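Ciltumico Shared Workrooms
Monthly Safety and Condition Checklist – Bench Room, Unit 7
Date of walk-through: 13 June 2018
Previous walk-through: no open items carried over except 2.3 and 4.2

Marks used: OK = acceptable. FIX = needs work before next walk-through. WATCH = acceptable now, look again next time. N/A = does not apply.

1. Doors and ways out

1.1 Main door opens fully and closes on its own – OK
1.2 Rear door clear on both sides – FIX
Comment: flattened cartons were stacked against the inside of the rear door. Moved during the walk-through. The floor tape there has worn away and needs to be laid again so people can see the keep-clear area.
1.3 Exit signs lit – OK
1.4 Door hardware tight – WATCH
Comment: lower hinge on the main door has one screw that turns freely. Still holds. Replace with a longer screw if it gets worse.

2. Floor

2.1 No trip hazards in walkways – OK
2.2 Mats lie flat – FIX
Comment: the mat by the sink curls at one corner. Turning it over did not help. Order a replacement from Weltier, same size as the one in Unit 6.
2.3 Floor drain cover seated – OK
Comment: carried over from last time. Cover has been reseated and does not rock underfoot. Close this item.

3. Electrical

3.1 Outlet covers whole and tight – OK
3.2 Cords free of cuts and not run under mats – OK
3.3 Ground fault outlets by the sink trip and reset – OK
Comment: both tested with the button.
3.4 Panel reachable, nothing stored in front – OK
3.5 Extension cords in use – WATCH
Comment: one in use for the label printer. It is the right gauge but should not become permanent. Ask Egilsson for a price on one more outlet along that wall when they come for the October service.

4. Storage and shelving

4.1 Shelves anchored to wall – OK
4.2 Heavy items on lower shelves – FIX
Comment: carried over. The Plurkus paste tubs are back on the top shelf. They belong on the bottom one. Put a label on the shelf edge this time.
4.3 Step stool has all its feet – OK
4.4 Cleaning products closed and labeled – OK
Comment: one spray bottle had a label that was hard to read. Relabeled.

5. Fire and first aid

5.1 Extinguisher in place, gauge in the green, pin and tag present – OK
Comment: tag number 482 matches the building list.
5.2 First aid kit stocked – FIX
Comment: short on large bandages and burn gel. Eye wash is in date.
5.3 Emergency numbers posted – OK
Comment: sheet is faded but readable from the door.

6. Surfaces and joints

6.1 Light surface smooth to the touch, no lifted edges – OK
6.2 Long joint between the light surface and the gray one – WATCH
Comment: the joint shows as a dark line, close to straight. Crisp on the light side, softer on the gray side. There is a tiny reddish-brown speck next to it. Wipe with a damp cloth and mild cleaner. If the speck does not come off, note it here next time. Do not scrape along the joint with a blade.

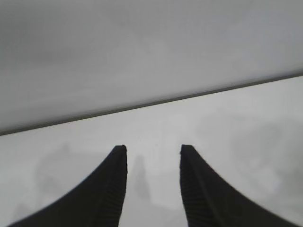
6.3 Wall behind the sink sealed at the bottom edge – OK
6.4 Bench legs level, no rocking – OK
Comment: one shim added under the bench nearest the window.

7. Light and air

7.1 Ceiling lights all working – FIX
Comment: one tube flickers over the sink. Spare tubes are in the hall closet.
7.2 Vent fan runs – OK
Comment: noisy at startup, quiet after a minute. Grille needs vacuuming.
7.3 Window latches close – OK

Before next walk-through
Relay floor tape at rear door.
Replace sink mat.
Move paste tubs down and label shelf.
Restock first aid kit.
Replace light tube.

Keep this sheet in the binder by the main door. The copy goes to the office.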